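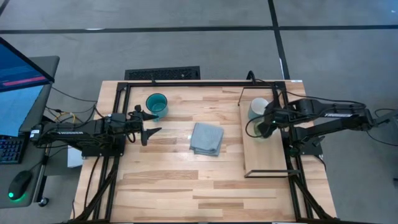 Why Is a Tabletop Stripy?

September 13, 2022 - by the Kurnesora Kids desk

Search Kurnesora Go

Trees do not grow in the shape of tables, which is rude of them. So people cut the wood into strips and glue them side by side. Some strips are pale and some are the color of honey - they may come from different trees, or from different parts of one.

Wood swells a little in damp air and shrinks in dry air. One wide board can bend like a potato chip. Lots of strips tend to pull against each other and stay flat, so your cup stands up straight.

Then you spill your juice. Wood drinks too, given time, so grab a folded cloth and wipe it up. Yes, you.

13 comments 100 shares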